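Siler steam mop and hand steamer, reviewed after one winter

Rating: 3.5 out of 5

I bought the Siler in January to replace an old Siregar steamer that had started leaking at the base. It cost $193 with the garment head included. The plain floor version is cheaper, but I wanted one machine for floors, clothes and upholstery, and the garment head is sold separately for more than the difference. I paid for it myself at the Rondgate store.

What you get is the main unit, a floor head with two washable pads, a garment head with a clip-on brush, a narrow nozzle for grout, a measuring cup and a drawstring bag for the small parts. Assembly is one screw. The screw is short and fell out of the handle once during the first week. I tightened it with a real screwdriver instead of the little key in the box and it has stayed in since.

Floors

Most of my use is on floors. The apartment has tile in the kitchen and bath and sealed wood in the hall. On tile the Siler does well. It picks up dried coffee and the gray film that builds up near the stove, usually in one pass, sometimes two. You need to vacuum first or the pad just pushes grit along the baseboard. On the wood I keep it on the low setting and don't let it sit in one spot. I have seen no clouding so far, but I only do the hall every other week.

The pads are decent. They go in the washer with towels, no softener. One of them has started to curl at a corner where the elastic is sewn in. Replacements come in packs of two.

The cord is too short. I can do the kitchen from one outlet but not the hall, and the bathroom needs a third. If your place is larger than mine, plan on an extension cord rated for the load.

Clothes

The garment head takes a little practice. Hold it upright and wait for the light to stop blinking before you press the trigger, otherwise it spits water, and on silk or rayon that leaves a mark. Cotton shirts come out fine for wearing under a sweater. They don't come out crisp. Linen needs the brush attachment and patience, and for a collar I still get out the iron.

It works best on things that hang, so have a rack or a sturdy hook ready. A door hook is too close to the door, and the wood gets damp. Heavy coats were a nice surprise. A wool coat that had been packed since spring lost its fold lines in a few minutes and smelled better afterward.

Upholstery

Check the care tag before you do anything. If it has an X or says solvent only, skip this part. On everything else I go over the fabric with the brush clipped on, keep the head moving, and leave a window open while it dries. Removable pillow covers are easier to wash in the machine, to be fair, but steam is good for a quick freshening between washes. It took the flat, sat-on look out of the seat cushions. It did nothing for an old grease spot on one arm.

Tank and water

The tank is small, and this is my main complaint. A full tank gets me through the kitchen and half the hall, or four shirts and a pair of pants. You can't refill it while it is hot. The manual says to wait ten minutes, and the cap is locked by a pressure catch until then anyway.

Use distilled water if your tap water is hard. I used tap for the first month and found white flakes in the nozzle. The manual has a vinegar rinse on the back page, and running it twice cleared them.

Noise is low. Weight is fine on the floor and tiring in the hand after the third or fourth shirt.
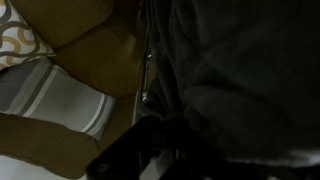
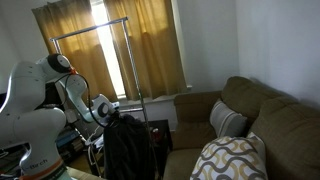
Service

The trigger on my first unit stuck, so I can say something about the warranty. Repairs go through a depot in Clullelport, and you pay the shipping one way. I emailed the receipt and a short video, and Sekar Lau at the depot answered the next morning and sent a new handle. She didn't ask for the old one back. The new trigger is stiffer than the first and hasn't stuck.

The part number for the handle is 224, in case you need it. It isn't printed in the manual and the parts page lists it only under the older model.

Would I buy it again? For a small apartment, yes, if it was on sale. For a house with a lot of tile I would look for something with a bigger tank and a longer cord, even if that meant buying a separate steamer for clothes.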